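Suvitz Player Session Records: Data Card

Reading time: 4 minutes

Version date: 2024-05-05

Summary

The Suvitz Player Session Records are a set of anonymized play logs from Teltcombe, an online role-playing game with a shared persistent world. The records cover 2,645 sessions played by 600 accounts during the month of March. They were prepared for the study of group formation, in-game trade and the rate at which new players leave during the opening chapters. Publication follows the terms agreed between Suvitz, which holds the records, and Matside, which operates the game servers.

Contents

Each session is stored as one row in the main table. A row gives the account key, the character class, the starting zone, the length of play in minutes, the number of group invitations sent and accepted, and the reason the session closed. A second table lists completed quests, and a third lists trades at the market board. Chat text is not included in any form. Character names have been replaced with keys that remain stable across all three tables.

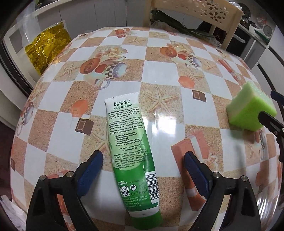 Item records follow the naming used on the game's own market board and have not been corrected. Consumable goods are held under their board category, with separate fields for the container, the stack size and the sale price. Users who wish to add categories of their own are asked to make them narrow enough to be applied without discussion. A label such as "tube, hand cream" meets that standard for an object like the white and green one photographed on the tablecloth, and a label such as "personal goods" does not. The same standard was applied when the 79 board categories were reviewed for this release. Two were found to overlap, potions and tonics, and both have been kept as they appeared in play.

Collection

Session data were written by the servers at login, at each zone change and at logout. Account holders gave consent through the settings menu, and no session from an account without consent was retained. Sessions shorter than 900 seconds were removed, with the exception of those in which the player reached the first dungeon gate. Test accounts operated by Matside were removed by account key before the tables were exported.

The zone named Politis was closed for maintenance during part of the collection period. Sessions that began there on the affected dates were moved by the server to the harbor zone and carry the value "relocated" in the start field. Travel times calculated from these rows will be too short and should be excluded from any comparison between zones.

Known limitations

All accounts are from a single server region. Players who belong to large guilds are more heavily represented than in the game as a whole, as guild leaders circulated the consent notice to their members. The healer class is listed under two codes following a rule change made by the operator partway through the month. A conversion table is supplied in the file class_codes.csv, and analysis by class should not be attempted without it.

Logout reasons are less reliable than the other fields. A lost connection and a deliberate exit from the game window produce the same code on some systems.

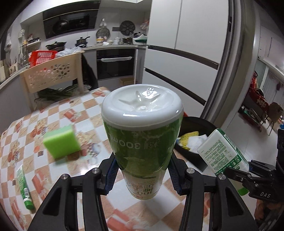
One early user of the tables wrote that the trade records were clear enough but that the group fields had caused difficulty, as an invitation accepted after a zone change was counted in the new zone and not in the one where it had been sent. The user asked whether both zones could be given. The present version adds the field invite_origin for this purpose. Where the origin was not logged, the field is blank and should be read as unknown.

Permitted use

The records may be used for research, teaching and noncommercial game design. Attempts to identify account holders, whether by matching play times to public streams or by any other method, are prohibited. Published work should cite the version date given at the head of this card.

Corrections

Errors should be reported through the issue page of the repository, with the table name and row key. Accepted corrections are entered in the change log and released with the next version.

Related items

Teltcombe Market Board: Category List
Teltcombe Quest Table: Field Guide
Suvitz Consent Notice for Account Holders
Matside Server Maintenance Log, March
Notes on the Politis Zone Closure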